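5.2 Laundry loading: what the arm can and cannot do

1. Place the basket in front of the washer, clear of the door swing.
2. Check that no cable crosses the basket position.
3. Select LOAD on the Alau controller. Hold time per item is 240 ms.

Caution: Keep hands out of the drum while the arm is enabled.
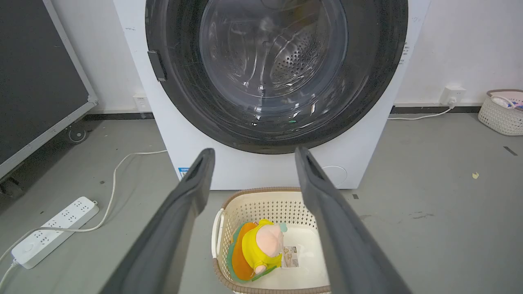 4. If a pick fails 5 times, the arm parks and waits for the operator. Press RESUME after moving the item by hand.

Note: Release 1462 handles single soft items. It does not sort colors, measure detergent or untangle sheets. Operators must still do these jobs.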